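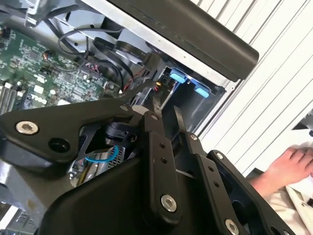

Photo: Sze-wing Fang, wrist camera, Prustcombe bench

Nov 4, 2024
Gripper comparison, open chassis work. Entry by Ka-ming Lau, corrections by Oi-ling Kwan in brackets.

Continued from the March entry on the two-finger Merum. Purpose is to decide which gripper stays on the arm for the connector and drive tasks. Candidates are the black linkage gripper (Hsieh) and the parallel slide gripper (Merum). Same arm, same wrist camera, same controller for both. Hsieh went on first.

Setup. Chassis open, board side toward the arm base, harness left as it came. Speed limited to 75 mm/s inside the chassis. Force limit at the low setting. Shih-chieh Chuang on the stop button, me on the log. Controller running the Zullisar build, not updated since the last entry.

Camera. Mount unchanged. With the Hsieh fitted, the linkage plates take up most of the lower half of the view. The board and the red and black wires going into their connector stay visible above the fingers, also the two light blue tabs in the drive bay. What is lost is the area directly under the wide plate. Part of it can be seen through the gap between the links, along with the small black cylinder in there, but that is no use for alignment. Moving the camera outboard would help but then the bracket fouls the wrist on the left side. Did not try it today.

[The gap view changes with finger opening. Do not calibrate anything off it. O.K.]

Reach. The linkage swings outward as it opens, so the clearance needed at the chassis wall is larger than the spec drawing suggests. Full opening next to the sheet-metal panel is not possible without touching it. Half opening is fine. The Merum slides straight and does not have this problem, but its body is wider and it meets the cables earlier on the way down.

Cables. Black cables looped over the board are the main nuisance for both. Hsieh: the finger links pass between loops if the approach is tilted. Straight down, the outer link drags the nearest loop. Merum: drags a loop in either case, less when closed. Tilted approach saved as a named pose.

Connector task. Grip on the housing, never on the wires. Hsieh held it on the first approach and slipped on the second. Suspect the fingertip angle: the tips close on an arc, so the contact point moves up the housing as the fingers come together. A compensating move in the controller should fix that. Ching-wen Lam has one from the tray work and will port it. Merum held every time it got there, which was less often because of the cables.

Blue tabs. The upper one is crowded by wiring. The lower one is easy with either gripper. Pressing with one closed finger works better than pinching. With the Hsieh I would use the right finger only and keep the other links out of the bay.

Logging. Run file for the Hsieh is 3,936 lines, for the Merum 1,674. The difference is mostly the joint current channel, which the Merum does not report. Do not compare the files by length. Timestamps in both are controller time, not camera time, and the offset still has to be taken out by hand.

Fasteners. Checked the cap screws on the Hsieh plates and links after the session. One at a finger pivot had backed off slightly. Retightened, thread locker to follow. This could account for part of the slip on the second approach, so that result should be repeated before anyone quotes it.

[Agree. Also mark the screw heads with paint so we can tell at a glance. O.K.]

Safety note. Hands stay outside the chassis when the arm is enabled. Resting a hand on the bench beside the work is allowed only with the person on the stop button watching. Shih-chieh wants this on the sheet by the door.

Current position: Hsieh stays on for the drive bay, no decision for the connector. Open items:

Port tip arc compensation (Ching-wen)
Repeat connector grip with tightened pivot (Ka-ming)
Offset camera bracket, second drawing (Sze-wing)
Ask Merum about a current channel (Oi-ling)

Spare fingertips are in drawer 2, under the old pads. The old pads are worn and should not go back on.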